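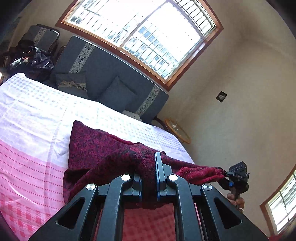 Sorting the winter things at Endwood

Every June I promise myself I'll get the winter clothes put away before it gets properly hot, and every June I end up doing it in a rush with the window open and a cup of tea going cold somewhere. So this is my little gallery of it!

The rest of the page is me nattering about the clothes, sorry. The burgundy one with the black leafy pattern is my favourite of the lot – dark and a bit moody on the outside, then a much brighter crimson where it's fuzzy. I do love a surprise colour. It looks lovely against the pink and lavender cloth, too.

Folding anything with a fluffy side is a pain (it slides, it bunches, it springs open the second you turn round). Orysia Dovhaniuk taught me to lay the thing flat, bring the sides in and then roll it from the bottom, and I've stuck with that for anything thick. Thin tops just get folded in half and half again.

Everything goes into the two big bags from Binivlow, with a bar of soap in each. Last year I used lavender sachets and Arsen Koval said the whole landing smelt like his gran's in Stellville, which I took as a compliment.

Still to do: scarves, the odd gloves, and that enormous green jumper. It took me till nearly 9 in the evening to get this far, so the scarves can wait.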